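Progress report, Skultero device encryption project
Period to Aug 16, 2024
Prepared for the Wekell Fund

## Where we are

The grant pays for full-disk encryption on every laptop and phone used by our outreach staff, and for a written policy on what we do when police or a court ask for data held on them. The first part is nearly done. The second is behind.

We planned for 385 devices. All of the laptops are encrypted. Of the phones, 95 still run an operating system too old for the settings we want, and these will be replaced before the end of November. Until then they are blocked from the case records and can only be used for calls and the rota.

## Recovery keys

Keys were at first stored in the same system as the staff directory. Our outside reviewer, McAlister, objected to this in the first review, and we agreed. They now sit in a separate vault. Opening it needs 2 people from different teams, and each opening is logged.

We tested recovery at the Skerkov office by locking a set of laptops and asking staff to get back in by following the printed sheet. Most managed. The step where the long key is read out over the phone caused the most trouble, so the sheet now breaks the key into blocks and spells out which characters are never used.

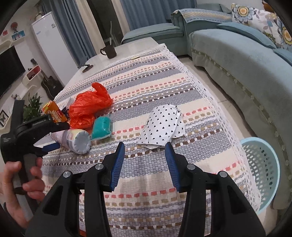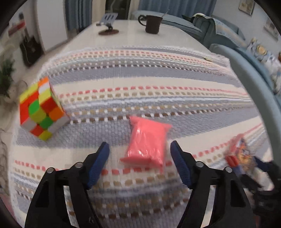 Rangi Trevaskis wrote after reading the draft of this report that the recovery section was fair but too kind to us on training. In the Skerkov test, two people gave their key to a caller without first checking who was calling, and a better printed sheet will not cure that. The suggestion was a call-back rule, with the number taken from the directory and never from the caller. We have accepted it, and it goes into the next version of the staff guide.

## Requests for data

The draft policy says that we hand over records only on a written order, that the order goes to our solicitor the same day, and that the person concerned is told unless the law forbids it. We can't unlock a phone without its passcode, and the draft says so plainly.

Two points are open:

- whether staff may be asked to give up a passcode for a work phone at a border
- how long we keep the log of requests, including those we refuse

Legal advice on the first has been asked for and has not arrived.

## Money

Spending is within budget. The vault cost £600 more than planned, met from the training line, where we used our own rooms. We ask the fund to approve this move in writing.

## Next period

Replace the old phones, issue the new staff guide, and send you the policy once the advice is in.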